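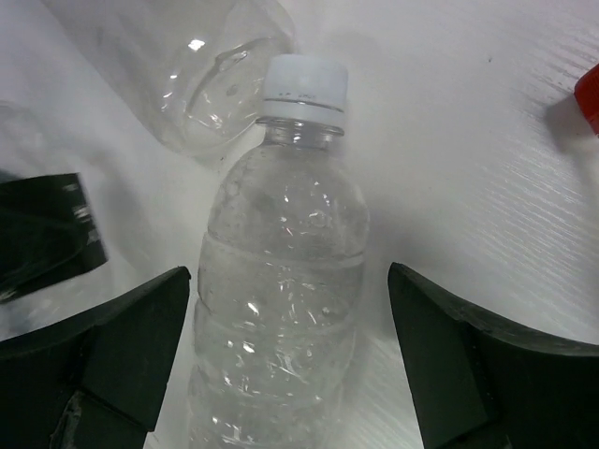
# How Does an Orchestra Get in Tune?

Just before a concert starts, you'll hear one long, steady note. Then the whole stage joins in, and for a minute it sounds like a giant swarm of musical bees! That's the orchestra tuning up, and it's one of the best sounds in the world.

## Who plays the first note?

Usually it's the oboe, a thin black woodwind with a bright, clear voice that cuts right through a crowd. The oboe plays a note called A, and everyone else listens and matches it.

Solveig Torvik plays the oboe in the Bidholm Youth Orchestra. "My first time, my knees were shaking," she told us. "There were 300 people out there and all of them could hear me breathe in!"

## What is a note, anyway?

Sound is made by things that wiggle. Pluck a rubber band and watch it blur. Fast wiggles make high notes and slow wiggles make low ones. The A that many orchestras tune to wiggles 440 times every second. Try counting that!

If two players are a tiny bit apart, their sounds bump into each other and you hear a wobble, like wow-wow-wow. Musicians call the wobbles "beats." As the notes get closer the beats slow down, and when they match, the wobble melts away.

## How do they fix it?

Violins, violas, cellos and basses have pegs at the top. Turning a peg makes a string tighter (higher) or looser (lower). A flute player slides the top part of the flute in or out. Trumpets have a special slide for the job. And the big kettledrums, called timpani, have skins that can be stretched with a foot pedal!

Warm air makes wind instruments go higher, so players often check again halfway through a concert.

## Try it with a friend

Hum one long note together. Now let your friend stay put while you slide your hum up a teeny bit, very slowly. Can you hear the wobble? Slide back down until it's gone.

**Word to know:** *Pitch* means how high or low a note is.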